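3. Method

The shared kitchen at Dorkedby has one long wooden table and two wall cupboards, and 28 people use it in an ordinary week. We wanted to find out why the table was hardly ever clear by the evening. Kastriot Matić made a plan of the cupboards and I kept the log of what was left out, which we did every evening at the same time through May.

We sorted the crockery into groups: plates, mugs, small bowls and large serving bowls. The large bowls were the worst. They are wide and do not stack well with anything else, and the shelf meant for them was the highest one, so people tended to leave them where they had last used them.
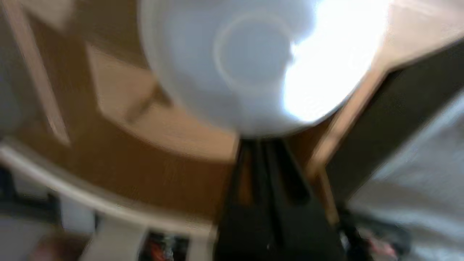
For the second half of the project we moved the large bowls down to the shelf beside the sink and put the baking tins up top. We also stuck a label on each shelf edge. The whole change took one afternoon and cost nothing apart from the labels.

4. Results

Bowls were left out on far fewer evenings after the move. Mugs did not change at all – most of them are carried off to bedrooms and come back days later. Two people complained about the baking tins, and we have left a step stool by the cupboard for them.

5. Problems

The log has gaps. On 3 evenings neither of us was in the building, and Xolani Du Plessis filled in the sheet using his own groups, so those entries were left out of the table in Appendix B. We would also start earlier next time, as several residents moved out before the end of the month.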